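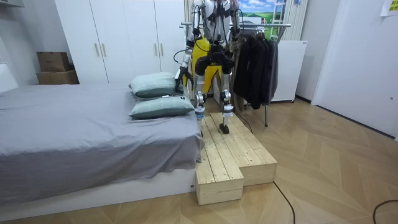 Last updated: 3 August 2023

The town of Neseck will open a clothing and linen exchange in the old Forsberg shoe store, after the town council gave its approval last night. Residents can bring clean clothes, sheets and curtains that they do not use anymore, and take home the same number of pieces without paying. The plan came first in April, when the secondhand shop in Cadevville closed and many families had no place near to bring their things. In a lot of homes here the bedroom is small, and a clothes rack with hanging garments stands close to the bed and the white cabinets, so there is little space to keep what is not worn. The exchange wants to help such households before the school year begins.

The town will pay a rent of 300 dollars per month for the store. The contract is for one year and can be made longer if both sides agree. Gresteo, the company that owns the building, will repair the front door and the lights before the opening.

Sølve Strand, who wrote the proposal, told the council that 732 households answered the survey in the spring. Most of them said they would use an exchange if it is open in the evening. "People work until five or six," Strand said. "If we close at four, we will see only the same few visitors every week."

For this reason the store will be open three evenings a week, from five until eight, and also one morning for parents with small children. Each visitor may bring up to 60 pieces in a month. Winter coats and blankets count as two pieces. Shoes are accepted if they are clean and both soles are whole, but underwear and pillows are not accepted.

Two members of the council voted against the plan. They asked why the town should pay rent when there is a free room behind the library. Strand answered that the room has no window to the street and that it is difficult to reach with a stroller or a wheelchair.

Things that stay in the store for more than eight weeks will be sent to a textile recycling plant. The town will pay for this transport from the waste budget.

Residents who want to help with sorting can write their name on the list at the town hall desk. The opening day will be announced when the repairs are finished.

Shares: 300
Comments: 14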